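September 26, 2020

Quick one becuase I'm meant to be packing. Plusier have raised again. 50 million this time, led by Dostunent, who until now mostly put their money into ferries and car parks. Second round in 2 years. No product you can ride in yet, unless you live on the one estate where the shuttle runs.

I did ride in it last November. 253 metres, door to door, with a safety driver who kept both hands in his lap the whole way. Smooth enough. It stopped for a carrier bag.

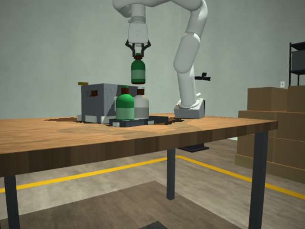

Anyway, the money. The announcement says it goes on staff, going from 200 people to "significantly more", and on a second test town. Nyitrai, is what I keep hearing. Narrow roads, lots of parked vans, a tram. Brave choice — or cheap, the council there is practically giving away depot space.

What I'd like to know is what Dostunent get. A board seat, surely. Maybe first go at the airport car park routes, which would make sense of the whole thing. Dull, slow, private land, no cyclists.
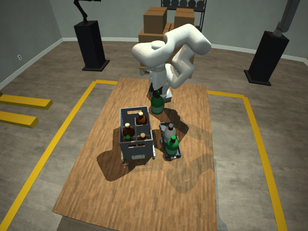

Plita went the other way and I still think they were right. Dropped the passenger stuff, sold the minibuses, do yard trucks only now. Small jobs, same every time. An arm at the end of a table with a green bottle held by the neck, that sort of scale of ambition. Not glamorous, and the press have gone very quiet on them, but they have customers who pay invoices.

Plusier don't, far as I can see. Fifty million buys a fair bit of time though.

Will try and get to Nyitrai once the vans are out. Comments are off agian, spam. Email works.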